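Early Years Provision, Unit 2: Play Kitchens and What We Claim for Them
Lecture notes, week 3

Before this session please read the two short pieces in the module folder, the Clelonari catalogue essay and the chapter on small-world play from the Arkivby reader. Neither is long. Neither is very good either, but they are good in different ways about being wrong, and we will use both.

1. The claim

The usual claim for toy kitchen things is that they build "real life skills". You will find it in catalogues, on nursery walls and, I am sorry to say, in a fair number of student assignments. The Clelonari essay has it four times on one page. I would like us to ask what is meant by it, and what would count against it.

Take cutting. A child who saws at a plastic carrot is doing something. Is it the thing we do at the chopping board? A real knife has weight and an edge, it resists in one direction and slips in another, and you have to keep your other hand out of the way. A toy knife has had most of that designed out of it, for perfectly sound reasons. What is left is the outline of a knife and the gesture that goes with it.

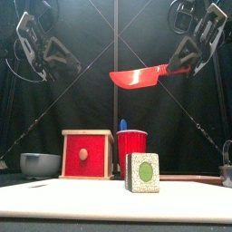 Fig. 1. Toy knife in red plastic, with a grey bowl and a small wooden cabinet with a red drawer front.

Look at the knife in Fig. 1. The blade is broad and its tip is rounded. The handle is ribbed, which suggests grip, and grip is probably the one part of the business that might carry over. I say might. I have looked for a study that followed children from toy knives to table knives and compared them with children who had none, and I haven't found one I would trust.

The bowl is a different case, and one the catalogues never separate out. It is ceramic. A ceramic bowl behaves like a bowl because it is one: it has the weight and it can chip. When a set mixes real things with pretend ones, the word "toy" stops being much help, and any list of "skills" drawn up for the whole set should be treated with suspicion.

2. The drawer

Students tend to skip storage and go straight to the food. Please don't. A drawer with a round knob asks for a pinch and a straight pull, and a child can find out on the spot whether it has worked. There is no need to pretend anything. If you are looking for a skill in a play kitchen I would start with the furniture – but note that this too is a guess of mine and belongs in your essay only if you argue for it.

For the seminar: write down one object in your own placement setting that does what it looks as if it does, and one that doesn't. Say how you know.

3. Loose parts, or the bits box

The Arkivby chapter is keen on loose parts. Lids, sticks, trays, caps, whatever has come adrift from whatever it belonged to. The argument runs that things with no fixed purpose make children more inventive than things with one.

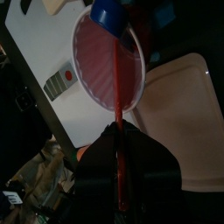
I have some sympathy with this, and then it goes too far. A lid has a purpose. It goes on something, and most children of three will try to put it on something before it becomes a plate or a steering wheel. The chapter counts only the steering wheel as play. I can see no reason for that. Trying a lid on the wrong pot is as good a piece of enquiry as any in the book, and it depends on the lid being a lid.

The evidence offered is a tally from the Zalum nurseries project: 3,238 "play events", of which 1,185 were coded as "inventive". These look like solid numbers. Now ask:

Who decided what one event was, and when it ended?
Did the people coding know which rooms had been given the loose parts?
What happened to events that two coders disagreed on?
Would tipping the whole tray on the floor count, and as what?

The chapter answers the first of these, in a footnote, and leaves the others alone. The Holanda write-up of the same project is a little more candid and says the coding sheet was changed part way through. Read that paragraph twice.

4. What you may safely say

In the assignment, keep apart what an object is made of, what a child can physically do with it, and what you hope the child gets out of it. The first you can check by picking it up. The second you can watch. The third needs a source, and "research shows" is not a source.

Avoid "develops fine motor skills" unless you name the movement. Opening a drawer by its knob is a movement. "Kitchen play" is a corner of the room.

Assignments are due at the end of March, by noon, through the usual page. Bring your two objects to the seminar, or a sketch of them if the setting won't lend them out.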